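**Clurumthorpe Print Studio — members' meeting, September 29, 2026**

Present: Jennylyn Marquez (chair), Marilou Abella, Dexter Estrella, Danilo Mangubat. Apologies: Remedios Aquino.

**1. July open studio**

Jennylyn reported 934 visitors over the two days, our best yet! Marilou's linocuts sold out and she has already started a new colour series.

**2. Group show**

Working title is *Low Water*. Seven members have put work forward and five have finished pieces ready to hang. Danilo showed proofs of his harbour etchings — everyone loved the big grey one and he was urged to print it larger. Agreed.

Remedios sent a note asking for the long wall for her woodcuts. Agreed, with great pleasure.

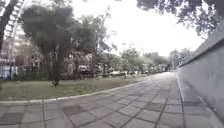 Dexter will write the wall labels and wants a sentence or two from each artist, in their own words please.

**3. Press**

The old press has new blankets and is printing beautifully. Marilou offered to run an evening on two-plate colour. Yes please, said everyone.

**Actions**

- Danilo: larger test print
- Dexter: labels
- Jennylyn: tell Remedios about the wall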